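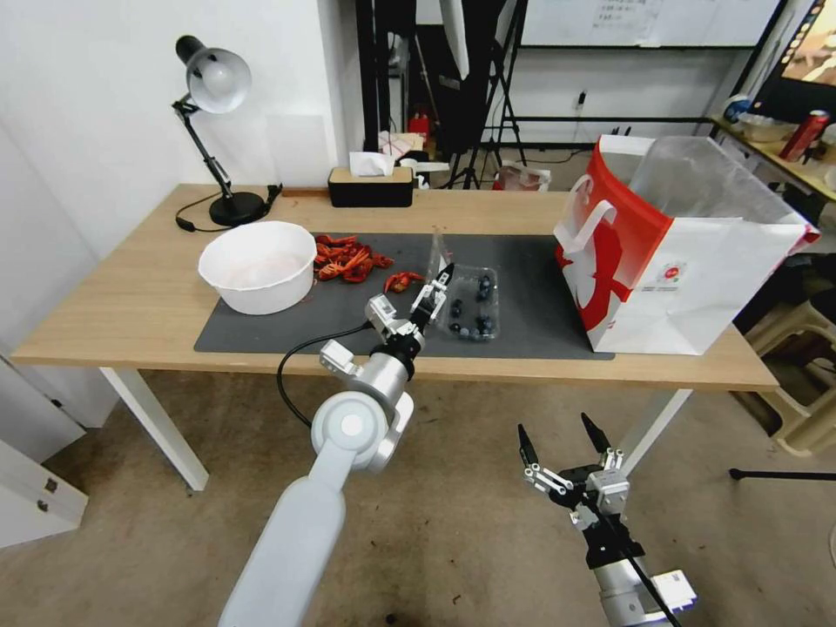

Goluma Cinema – Projection and Front of House

Section 4: Setting up for a guest Q&A

Use this section when a director or other guest will take questions after a film in the Brarton room. Start at least an hour before doors open.

1. Switch on the sound rack with the key on the left side. Wait for the green light before you touch the faders.

2. Take two handheld microphones from the drawer marked TALK. Put in fresh batteries and label one STAGE and one AUDIENCE.

3. On the Tronholm processor, choose preset 7. This opens the microphone inputs and keeps the film sound at its normal level.

4. Have someone speak into each microphone from the back row. Raise the fader until the voice is clear, then mark the spot with tape.

5. Mute both microphones before the film starts.

6. When the credits end, bring the house lights to half, close the masking and unmute STAGE first.

Note: If the guest needs an interpreter, add a third microphone and set it up the same way. The spare is kept in the Sarmiento office.

Note: The lighting panel locks after several wrong entries. The code to unlock it is 1618.

Caution: Do not change presets while the film is running. The sound drops out for a few seconds and the audience will hear a loud click when it returns.

Caution: Keep handheld microphones behind the front speakers. If you hear feedback, lower the fader – do not cover the microphone with your hand.

Report faults to Aitana Moya in Projection before the next show.

Section last revised 6 February 2024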